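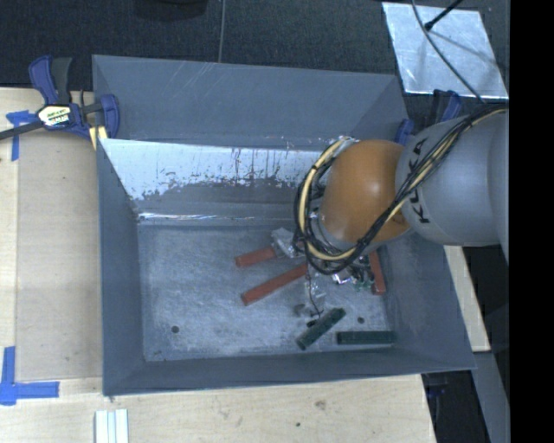
TRERKOLTHORPE, March

4 min read
37 shares

I do the spring walk-through of our rental duplex every year, and people keep asking me for my list, so I'm typing it up with my comments from this round. Cross out whatever doesn't apply to your place. My building is old and a little crooked, and my notes show it.

OUTSIDE

[x] Front steps and handrail. Rail is solid. Second step from the bottom has a crack I can fit a dime into, so it goes on the repair list.

[x] Gutters. Full of maple junk again! I cleaned them in the fall, I swear. Downspout on the north side has come loose from its bracket.

[ ] Dryer vent flap. Couldn't reach it - Kaisu Pitkänen next door has my tall ladder. Going back for this one.

[x] House number readable from the street. It says 899 and you can read all three digits from the curb, even with the lilac in the way. (Trim the lilac anyway.)

KITCHENS

[x] Outlets near the sink. Pressed the test button on each one. Downstairs tripped and reset fine. Upstairs took two tries to reset, and I don't like that, so I'm having it swapped.

[x] Under-sink check. Put a dry paper towel under the trap, ran the water, came back after coffee. Downstairs towel was dry. Upstairs had one damp spot the size of a quarter. Tightened the nut by hand, new towel, dry.

[x] Fire extinguisher. Needle in the green on both. Mine are Stoltent and the pin on the upstairs one is stiff, but it does come out.

BEDROOMS AND HALL

[x] Smoke alarms. All 8 chirped when I pushed the button, and the dog left the building. Two of them are getting up there in age, so check the date on the back of yours while you're on the stool.

[x] Carbon monoxide alarm. Works. Somebody had moved it behind a bookcase, so I moved it back out.

[x] Windows open and stay open. Back bedroom sash drops like a rock - prop stick for now, new cord soon. I wrote DO NOT TRUST on masking tape and stuck it on there.

BASEMENT

[x] Water heater. No rust at the bottom, relief pipe clear. The Gollura sticker has the last service on it and we're good until fall.

[ ] Breaker panel labels. Half of them are in pencil and one just says "Hertta" (Hertta Kauppinen rented upstairs before my time). I need a helper and an afternoon for this.

[x] Water meter. Reading was 2354. Wrote it down, turned everything off, looked again half an hour later, same number. No hidden leak!

[x] Stairs. Light works from both switches. Moved a paint can off the third step and had a word with myself about it.

STILL OPEN: dryer vent, panel labels, cracked step, upstairs outlet, sash cord, downspout bracket. I'll take the step myself and call Peltonen for the outlet.

6 comments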